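Peltis folding screen and Hason table cloth
Home > Workroom > Screens and table covers
Set no. 959
Set by Hakim, workroom furniture
In stock. Sent from our warehouse in Jikau within 3 working days.

The Peltis is a folding room divider with woven rattan panels in frames of light wood. We sell it together with the Hason, a felt cloth for work tables, because many customers were ordering the two in the same week and paying the delivery twice. Both can still be bought separately. The cloth alone costs $29.

Peltis was made first for bedrooms and for changing corners. Later we saw that it is used very much around tables: for sorting, for hobby work, for wrapping parcels, for a small shop counter at home. The panels are joined by hinges which open to both sides, so the screen doesn't have to stand in a zigzag. You can bring it in a soft curve behind the table and a little forward along the short sides. It stands more firmly in this way than in a nearly straight line, and it takes less place from the room.

The weave is beige and stays natural, without paint. It lets some light pass. If you need full darkness or full privacy, this is not the right screen, please look at our lined models.
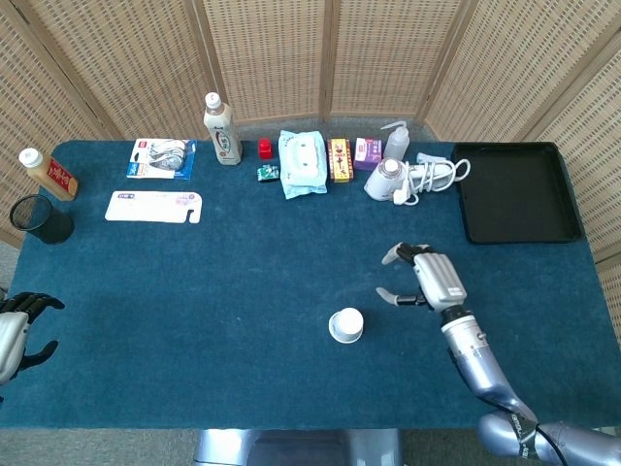 The Hason cloth comes in dark teal-blue and in sand. It is a dense felt with cut edges, without hem, so it lies flat until the border and a pencil doesn't jump when it rolls over. Small things are easy to find on the teal-blue, above all white and light ones. For dark screws or black thread we advise the sand.

You can order the cloth to the size of your table top or with an overhang. Please measure the table at two places, as old tables are often not so straight. Write the length first and then the width in the order field. A cloth cut to your measure can't be returned, except if the mistake is ours.

How to place the screen
Open it on the floor where it will stay, do not drag it open. On carpet the feet sink in slightly and hold well. On tiles or varnished wood, put the felt pads which are in the small bag. Leave a hand's width between the screen and the back edge of the table, so you can pass a cable or pick up what has fallen. Do not hang coats or bags on the frames.

Care
Rattan: dry brush or vacuum cleaner with the soft head, along the weave. A slightly damp cloth one time in the season is good for it, mainly when the heating is on. Keep it away from the radiator.
Frames: damp cloth, no polish with silicone.
Felt: brush it or use a lint roller. Spots should be pressed with a white towel and cold water, not rubbed. Do not machine wash. The teal-blue can give a little color in the first weeks, so put paper between if your table top is white and not varnished.

In the box
Peltis screen, mounted
Hason cloth, rolled on a tube (please don't fold it after, the crease stays long)
Bag with felt pads
Key for the hinges

Guarantee
2 years on the hinges and frames. Small differences of tone in the weave are normal and are not covered.

Changed since July
The hinge pins are now a little longer. If you have an older Peltis and one pin comes up when you fold the screen, write to us with your order number and we will send the new pins without cost.

Questions about sizes or cutting: Évan Jacquet, customer desk, by the contact form. He answers in English and French.

Page updated September 18, 2021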